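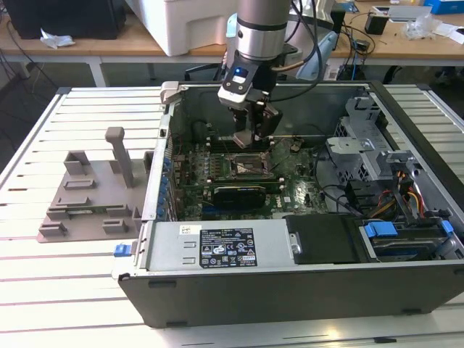

What happens to a desktop computer handed in under the Pindside scheme?

It is logged, its drive is wiped or removed, and it is then either repaired for reuse or stripped for parts and metal. The owner receives a wiping certificate by post or email.

PINDSIDE, Apr 30, 2021 - Vedis, the computer reuse firm, has today opened its collection scheme to households and small businesses across Pindside. The service was previously open to schools and clinics only. During the trial, which began in November, 858 desktop computers were accepted at the firm's Flilby depot, and 61 per cent of these were returned to use.

Desktop computers of any age will be taken, with or without a drive. Screens, printers and batteries sold separately are outside the scheme and should go to the council site as before. There is no charge for up to 20 machines per visit. Larger loads must be booked in advance.

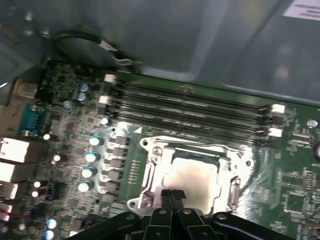 Machines that cannot be repaired at a fair cost are taken apart by hand. Memory, processors, power supplies and graphics cards are tested one by one. Parts that pass are graded and held in stock for later repairs, and parts that fail are sorted by material and sold to the metals trader Farooqui under a supply contract signed earlier this year.

"Most of the desktops we turned away from reuse had one fault, usually the power supply or the main board," said Noreen Virk, operations manager at Vedis. "The other parts were sound. Holding them in stock has cut the time a repair waits for a spare."

Repaired machines are sold with a one-year warranty from the Flilby shop. A share is set aside at cost price for adult learning classes in the district. 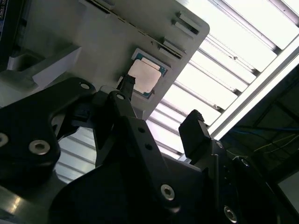
Processors are stored by socket type and model number, and a stock list will be open to independent repair shops from the same date. Trade buyers may return any part found to be faulty within two months of sale.

Arnel Samonte, who leads the test bench, said the grading rules had been kept short. "Grade A has passed a full load test. Grade B has passed the same test but shows wear on the casing or contacts. Anything else is not sold as a working part."

Owners are advised to copy any files they wish to keep before handing a machine over - data cannot be recovered once wiping has started. Proof of address is needed at the first visit.

Press contact: Shagufta Jafri, Vedis, Flilby depot, Pindside.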